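The guest room at Wurden serves as a holding area for items that have entered the household without being assigned a place. On May 28, 2023, the bed was given over to a review of these items, under the procedure I adopted after the move from Irurholm.

## Bags and boxes

Larger articles are placed along the wall. The present row consists of a white plastic shopping bag, an Edifier headset box, a red paper carrier from Haidilao and an off-white Nike waist bag. Paper carriers are retained if the handles are sound; the household limit is 8, and it has been exceeded before. Electronics packaging is kept until the warranty lapses. 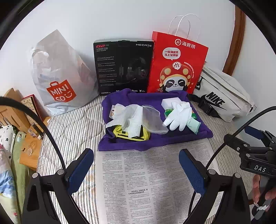
## Small items

Smaller articles are gathered on the purple cloth, which prevents them from sliding into the folds of the striped cover. Tissues go to the hall drawer. Snacks in single packets are transferred to the kitchen and should be eaten before July. Small pouches present greater difficulty, as they are seldom large enough to be useful and are rarely discarded. The yellow-green one has been granted a further term.

Printed cards are filed with correspondence or recycled. I have allowed 5 exceptions this year.
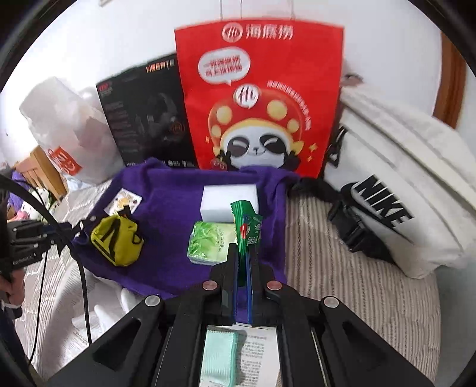

*Small items on the purple cloth, with the red paper bag behind.*

Shelving for the room remains under consideration.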